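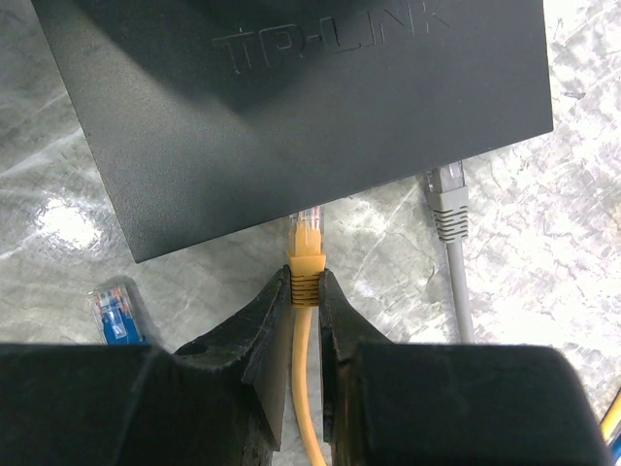
By Julián Soler, Mitska press desk

1,443 views | 3 shares | 2 comments

FOR IMMEDIATE RELEASE

Mitska opens free network help desk for small offices

Mitska is opening a walk-in help desk for small offices that run their own wiring. Starts in April, at the Cilteo building, ground floor, side entrance. Doors at 9 a.m. No appointment, no fee for the first visit.

What it covers: switches, patch cables, labels, the closet everyone is scared to open. Bring the switch if you can unplug it. Bring the cable too. A yellow Ethernet cable and a black TP-LINK switch are the sort of kit most small offices already own, and that's what the desk is set up for. Big server rooms, please call first.

"Most of the calls we get are a plug that isn't seated or a boot that's so stiff the clip won't catch," said Ronaldo Quintana, who will run the desk. "People buy a new switch. Then the new switch does the same thing. Come see us before you spend the money."

Visitors get a cable check, a port check and a written note of what was found. Re-ending a bad cable is done on the spot if theres time. Longer jobs go home with a ticket number and a call back.

Three evening classes also planned, 6 p.m., same room. First one is plugs and color order, second is labeling, third is laying out a small closet from scratch. Seats are limited, sign up at the desk. Magalhães is lending the benches and Prolusance is printing the handouts.

Parking behind the building. Ring the bell if the side door is shut, it sticks.

Press contact: Julián Soler, Mitska. Interviews mornings only pleae.

Comments (2)

deskfan: Do you test old cables too or only new ones? Have a whole drawer.

R. Quintana: Old ones are fine. Bring the drawer.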